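Jul 9, 2023
By the Hillow project group

Renting a Pair of Hands: the Rotetti Starter Service

Our project set out to judge whether the Rotetti starter service is any use to a small bakery counter. The service is sold by Gasitz as a monthly package: two arms, grippers, software and a help line. We had it from May, on the student rate of £978, against a normal price of £2000.

The brochure promises a working setup "before your tea goes cold". Ours took 5 days, and we drink tea slowly. Most of that went on the licence key, which arrived in a format the software did not accept. The help line was polite throughout and suggested restarting.

Teaching a task is done in Min, the package's own program. You move the arm by hand, save each position and give it a name. Min does not allow two positions with the same first word, so our list soon contained "basket", "thebasket" and "otherbasket". Undo works once.

We wrote 6 short tasks, all based on moving baked goods between a basket and the table. 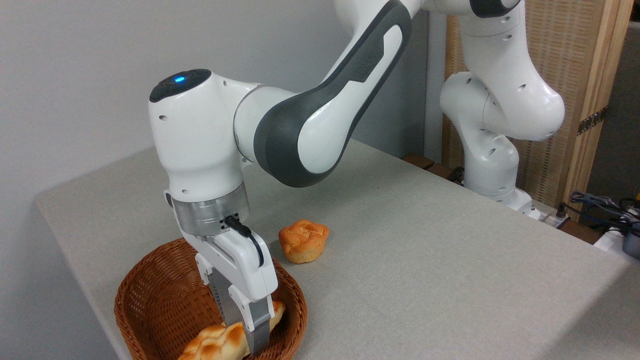

Grip settings took up more of our time than any other part of Min. The slider runs from "gentle" to "firm" with no numbers on it, and the manual says to choose whichever suits the product. A twisted roll lying in a wicker basket asks a lot of that slider, as the two fingers have to straddle a knotted, uneven surface down inside the rim. The muffin-shaped one out on the bare tabletop has far more room round it, though its domed top brings questions of its own. We ended up saving a separate grip for each shape, which Min files under "Miscellaneous".

We would recommend the service to a college, where slow progress can be marked as learning. A bakery should ask Gasitz for a trial month first, and for the licence key in writing.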